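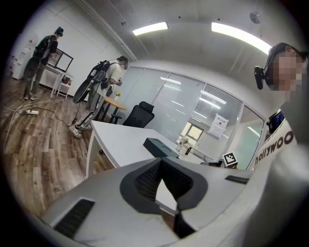
View from the wrist camera, marker standing at the right end of the long white desk.

Ticket 572: Pose jumps when the fiducial marker comes back into view
Component: Parnovon tracker, relocalization
Opened by: Marius Dinu
Assigned to: Mervyn Catterall
Status: Fixed, waiting on merge
Date: October 1, 2020

What happens
The gripper pose is smooth while the marker is in view. Turn away from it for a few seconds, turn back, and the pose snaps sideways by 19 cm on the first detection. It slides back to the right place over the next second or so. In the recorded trajectory it looks like the hand teleported. Anything downstream that differentiates position (the velocity filter, the grasp segmenter) goes wild.

Setup
Drendano build from master, Parnovon tracker with default config, one black-and-white square marker on its stand. Room lights on, daylight coming through the glass wall, people walking through the view. Same result on my laptop and on the lab box, Vlad.

Log, Marius
First guess was glare. The ceiling lights throw bright streaks across the glass partition and I figured we were picking up a false corner in one of them. Masked the whole partition out of the feature map and replayed. Still jumps, same distance. Not glare.

Second guess was moving people. Feature matches on a T-shirt with big lettering are lovely and sharp and completely useless for localization, so I got my hopes up. Turned on the outlier view and RANSAC was already throwing out every one of them. Nice to see that working so well!

Third, dropped exposure in the config. Fewer blown-out patches on the window, no change to the jump.

Log, Mervyn
Took the bag file and replayed it at quarter speed with the pose graph drawn. This is a fun one. The jump is always in the same direction in the marker's own axes, whichever way the camera is facing. That smells like a flipped solution. A flat square seen from far off has two poses that reproject almost equally well, and on reacquire we were taking whichever one the solver returned first.

While tracking, the previous pose picks the right branch for us. After a dropout we clear the previous pose (reset_prior in marker_update.cpp), so there is nothing to choose with. The visual-inertial estimate is sitting right there, perfectly good, and we never ask it!

Fix
1. On reacquire, get both solutions from the solver.
2. Score each against the visual-inertial pose.
3. If the two scores are within a factor of 4, skip the frame and wait for a better view.
4. Otherwise take the winner and blend as before.

Branch is ivham/flip-check. It adds one function and a test.

Results
Ran 1,000 simulated reacquires with random viewing angles and the jump never showed up. Marius replayed his original bag on Vlad and the trajectory is a clean line all the way through. I stared at that plot for longer than I should admit.

Still open
Step 3 can stall if the marker stays far away and nearly face-on. The pose keeps running on visual-inertial alone, so it drifts a little, and we should log a warning. Separate ticket, please. The factor should also move out of the code and into the config file before December.

Workaround for older builds
Set keep_prior_on_loss: true and restart the tracker. It holds the last pose as the prior, good for short dropouts only.

3 comments

gridsquare: Same bug here with a ceiling marker, and the workaround got me going again. Thank you for writing out the dead ends too.

tomasz_k: Would two markers at an angle to each other avoid the flip?

Mervyn Catterall: @tomasz_k Yes, very nicely, if you solve them as one board. Keep the check anyway for when only one is visible.

19 watching | 4 shares

Related tickets
Tracker warns about stale prior on startup
Velocity filter spikes after dropped frames
Marker board calibration: accept uneven spacing
Replay tool ignores quarter speed on second run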